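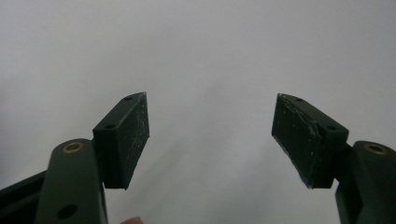
A correspondent from Stirov asks that this entry keep skim coat apart from render, as the two words are used there for the same layer and the local supply yards label their bags accordingly.

Search articles Go Advanced search

Skim coat

A skim coat is a thin finishing layer of plaster or joint compound applied to an interior wall or ceiling to produce a flat surface for paint or paper. It has little strength of its own and depends on the material beneath it. The usual thickness is around 2 millimeters, built up in more than one pass. Thicker layers are normally classed as leveling coats or base coats and use coarser material.

Terminology

In general trade use, render is a cement or lime layer on an exterior wall, and skim is a fine layer on an interior one. In the Stirov district the word for render covers both, and older building contracts from the area have to be read with the position of the wall in mind. Finish coat, setting coat and white coat are close in meaning to skim coat. White coat refers more narrowly to a lime putty finish gauged with gypsum.

Materials

Gypsum finishing plaster sets by a chemical reaction with water. Once setting has begun it cannot be made workable again by adding more water, and plaster treated this way dries soft and dusty. Ready-mixed joint compound hardens by drying, stays workable for longer, and can be sanded easily, but it is weaker and softens again if it gets wet. Setting-type compound is sold as powder and falls between the two.

Lime putty finishes remain in use on older buildings. They gain strength slowly by taking up carbon dioxide from the air and allow water vapor to pass. Gypsum is generally avoided over damp masonry, where it may lose strength and carry salts to the surface.

Preparation

The background must be sound, free of dust, and neither too absorbent nor too smooth. Old wallpaper and flaking paint are removed. Gloss paint is scratched or coated with a bonding primer. Highly absorbent surfaces draw water from the plaster before it can be worked, and are dampened or sealed with a diluted primer. On drywall, joints are taped first – paper tape resists cracking better than mesh but is slower to bed.

Water stains and soot are sealed separately, or they tend to show through the finish. Mold is cleaned off and its cause dealt with before any plaster is applied.

Application

Plaster is mixed by adding powder to clean water until the mix has no lumps and holds its shape on the trowel. Residue from an earlier batch shortens the setting time, sometimes sharply, so buckets and paddles are washed between mixes.

The first coat is laid on with firm pressure, the trowel held at a low angle. A second coat follows while the first is firm but still damp. As the plaster stiffens it is troweled again to close small holes and flatten ridges left by the trowel edge. A typical gypsum finish allows some 20 minutes between the first coat and the second, depending on temperature and the absorbency of the wall. Excessive late troweling burnishes the surface and reduces the grip of paint.

Joint compound is handled differently. Each coat is left to dry fully and scraped or sanded before the next. Wide knives reduce the number of overlap marks, and a low side light is used to find those that remain.

Drying and painting

Fresh gypsum plaster is dark and becomes paler and more even in color as it dries. Strong heat is avoided at this stage. The first coat of paint is thinned with water so that it soaks in. Vinyl paints applied at full strength to new plaster can peel in sheets.

Defects

Fine map-like cracking, known as crazing, is usually the result of rapid drying or of a weak background. Hollow-sounding areas indicate loss of bond. Pinholes form over painted or sealed surfaces, where trapped air has no other way out. Straight cracks that return after filling generally follow a joint or a moving structural element – more skim does not cure them.

Regional practice

In Hapeta the finish is commonly left unpainted in storerooms and stairwells. The lime quarried near Bidska gives a slightly warm white and was formerly mixed with fine marble dust. Production of putty there has fallen to a small scale.

Related articles
Base coat
Bidska lime
Drywall joint
Gauging plaster
Hawk (tool)
Lath
Render

Recently edited
Doreris brickworks
Picture rail
Whitewash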